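FOR IMMEDIATE RELEASE

Numlow publishes free rulebook for simulated robot tests, asks rivals to find the holes

SKILLHAM, 2021-11-03 – Numlow, which makes simulation software for robot picking, today released the Stavport Rules, a short code of practice for anyone who tests a gripper in a rendered world and then wants to boast about it in the real one.

The rules run to six pages. An earlier draft ran to 85 and was read in full by one person, who had written it.

At the heart of the code is a plain demand: if a company claims that its robot can pick things up, it should say which things, how they were placed and how many tries were thrown away before the good ones. Under the Stavport Rules, a published success rate must rest on at least 400 logged attempts, with every failure kept in the count. Runs may be dropped only for a software crash, and the crash has to be reported too.

"Our industry has spent years proving that robots are very good at lifting cubes," said Raili Lappalainen, head of test practice at Numlow. "I have nothing against cubes. I have yet to meet a customer who ships them."

The code therefore sets a clutter standard. Test sets must include awkward outlines, thin parts and items with lettering in more than one alphabet, and objects may not all be set upright and square to the gripper. Numlow's own test set follows the standard, including its least businesslike member, a pirate key.
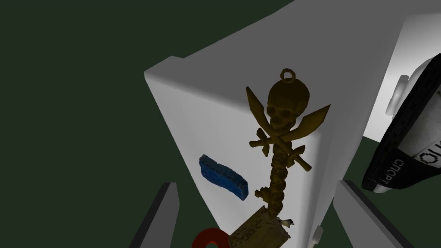 Simulated test view: a skull-and-crossbones key between two gripper fingers, with a blue foam-like piece to its left.

The rules also cover labeling. Any rendered picture or clip used in sales material must be marked as simulated, in type that a buyer can read without leaning in. Numlow went back through its own brochures before publication and found four that broke this rule. They have been reprinted.

Nina, the company's test platform, will check logs against the code starting in December. The checker is free to use and does not require a Numlow license, a decision that was discussed at some length with the sales team.

"A simulator will forgive you almost anything if you ask it nicely," said Vignesh Iyengar, who leads the Nina project. "You can turn up the friction until a brick sticks to a fingertip. We would like people to write down the friction."

The Stavport Rules are voluntary and carry no certificate, badge or gala dinner. They do not replace workplace safety standards, and passing them says nothing about whether a robot is safe to stand next to. Comments and complaints on the first edition are welcome from users and competitors alike – page numbers would be appreciated.

About Numlow

Numlow builds simulation and test tools for companies that use robots to sort, pick and pack. It is based in Skillham.

Press contact: Raili Lappalainen, Numlow press desk, Skillham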